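Two-arm table cell: right hand closes late against the pan, left hand is fine – where to look first?
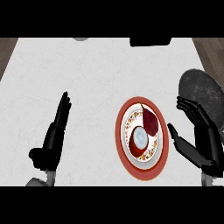 Simulated view of the cell, place setting in the middle, right hand at the dark gray disc.

Posted by flarkwood_bench in Cells and Setup, 27th January

Hello all. I look after a table-setting cell with two black arms and humanoid hands, and before anything goes to the real table we run it in simulation. The layout is a marble top, a red charger with a flowered plate on it, then a pear and a small red bowl on the plate. On the right side there is a big round gray object, which we call "the pan" in the task file.

My problem is with the right hand. It should curl the four fingers to the edge of the pan and then bring the thumb in. The fingers arrive, but the thumb stays out, pointing to the charger, and after 2 seconds the step ends with a timeout. The left hand has to wait flat and upright during this time, and it does this very well.

What I have tried already:
I made the thumb speed higher. No change.
I moved the charger a little to the left. No change, and then the plate was not in the center any more, so I put it back.
I loaded the hand file from July. With this one the thumb closes, but the fingers go into the pan, so it is not usable.

The controller is Brurnel, the hand files come from Lemieux. I would like to understand the cause and not only make the timeout longer. Thank you in advance for any help.

silik_user_51

Make the timeout longer. Mine is at 4 and I never had this again.

offset_and_shim

I had almost the same fault on a similar cell, so I write down the order in which I would check it.

First, look at the contact setting for the fingers. In many hand files the thumb is not allowed to start before all four fingers report contact. If one finger touches the edge of a round object very lightly, the signal comes and goes, and the thumb waits for it. From the outside all the fingers look like they are resting on the pan, so you must read the contact values one by one in the log. With me it was the little finger.

Second, check the collision shape of the pan. If the surface has a rough texture, please do not trust the texture – it is only paint. The shape under it can be a simple polygon with few sides, and then the edge is not where you see it. Turn on the collision view and compare.

Third, check the keep-out zone of the charger. Your thumb points directly at it. If the zone is bigger than the charger, the planner can refuse the thumb path without giving you an error, only the timeout. You moved the charger, but did you also move the zone? In our cell these are two separate entries, and moving the first one does nothing to the second.

The July file probably has the contact check turned off. This would explain why the thumb closes and also why the fingers go through. I would not go back to it.

Please change only one of these at a time and run the step again from home position with both arms. If you start from the middle, the left arm keeps its old wait flag and you will see other faults which are not real.

flarkwood_bench

Thank you, this was very helpful. It was the third point. The zone was still saved for the larger charger we used before. I made it smaller and the thumb closes now. I also read the contact values and one finger is a bit weak, so I will correct this too before we go to the real table.

lowtorque

Adding for people who find this page by search: after you change a zone, save the cell file and load it again. On our version the planner keeps the old zone in memory until the reload, and I lost a whole afternoon with it. Also write the charger size in the name of the zone, then you see the mistake directly in the list.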